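Water, taps and twenty-five tries

I promised a proper update on the data collecting, and since it's Friday and my arms have gone on strike anyway, you can have it now!

For anyone new: I've been spending my days with a small team teaching a learning system to do ordinary jobs by showing it ordinary jobs. We don't drive a robot around to do it. We hold the grippers ourselves, one in each hand, each with a camera on it, and do the thing we'd like a machine to do one day. Every go gets saved as one example. Till Haberkorn keeps the list of tasks, which lives in a spreadsheet called Undgate (don't ask, it was named before I joined), and I've been working my way down it with great joy and very sore thumbs.

This week's heading was "drinks". I'd been looking forward to it, as I'd had enough of folding cloths for a while. Drinks means taps, caps, bottles and all the fiddly little movements you never think about when it's your own fingers doing them. Try pushing a tap with two stiff jaws and you'll suddenly respect your own hand a great deal.
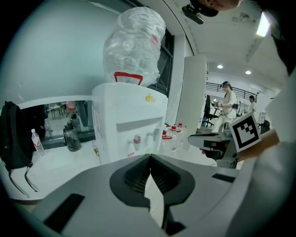 Coming up to the water dispenser, as the gripper sees it.

I love looking through these views afterwards. You get the jaws big and close at the bottom, the two taps waiting further off, and then all the everyday clutter of an office – a backpack on the counter, bottles here and there, people in the background getting on with their own thing. I used to want to tidy up before every take. Hartmut Böttcher talked me out of it on my second day. His view is that a system that has only ever met a clean counter will fall to bits the first time somebody puts a bag down, and after reading through our early Florkstead results I'm fully on his side. Leave the bag!

My target was twenty-five good examples per task, and by good I mean that both hands start in view of each other, nothing gets dropped, and you don't rush the end. That last one is my weak spot. I get pleased with myself and whip the gripper away before the movement is properly finished, and then I have to mark the take as bad and go again. Till spotted it in two of mine before I did.

The other thing I'm learning is to be a bit less tidy in how I move. If I come at the tap from the same side every time, the system gets one very good habit and no others. So I start from the left, from the right, a step further back, a bit too high and then correcting. The corrections are my favourite part, because they show it how to get out of a muddle, and goodness knows I supply plenty of muddles.

Next up are bottle caps, three kinds of them. Hartmut says the small ones are horrible. I can't wait.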